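The Drawer Full of Little Bags

Siebe Hoekstra fixes radios, reading lamps and the occasional talking doll in a back room in Flandstead, and if you visit him on a Thursday he will make you coffee before he lets you anywhere near the workbench. I had come to ask about an old Nakajima tape deck that belonged to my aunt, and I ended up staying most of the afternoon, mostly because of a drawer.

It is a wide, shallow drawer, the kind you'd expect to hold maps, and it is full of clear plastic bags. Inside the bags are leads: short ones, long ones, some with a connector on one end and bare wire on the other. Siebe has been saving them for 23 years, and he can tell you where a surprising number of them came from.

"People throw away the cable and keep the broken machine," he told me, stirring his cup. "I would do it the other way round." 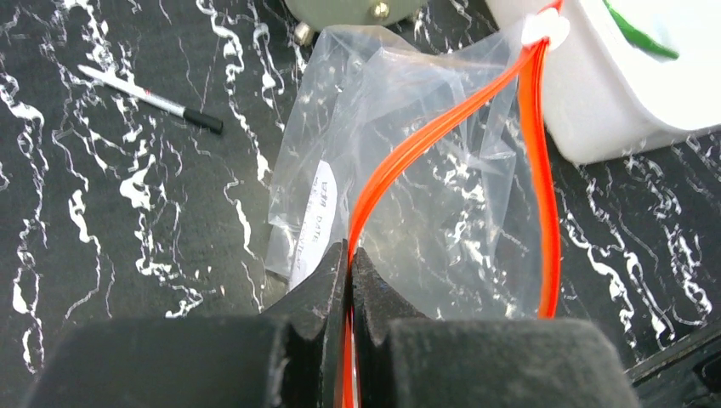 He has rules about the drawer, though he'd probably call them habits. A lead never gets wound tight around the fingers, and it never gets folded flat to make it fit. It goes into the bag in a loose curve – the way it wants to lie, he says – and when it comes out again you hold the plug and let the rest follow. Pulling on the wire is the one thing that makes him wince. The little metal contacts inside a connector are crimped on, and a good tug can loosen one without leaving any sign of it on the outside.

Color matters to him too, up to a point. He likes a bright lead because he can find it again on a cluttered bench, but he doesn't trust color to tell him what a wire is for. Every maker had its own ideas, and a previous repairer may have had others. So he gets out his meter, a scuffed old Denari, and checks each one from end to end before it goes anywhere near a customer's radio.

My aunt's tape deck needed a new belt and a lead with six wires, and he found the lead in the fourth bag he opened. I took the deck home on the bus, on my lap, wrapped in a towel. She has been playing her Breretti dance tapes on it ever since, rather loudly, and usually before breakfast.

Contact us | Copyright, all rights reserved | Back to top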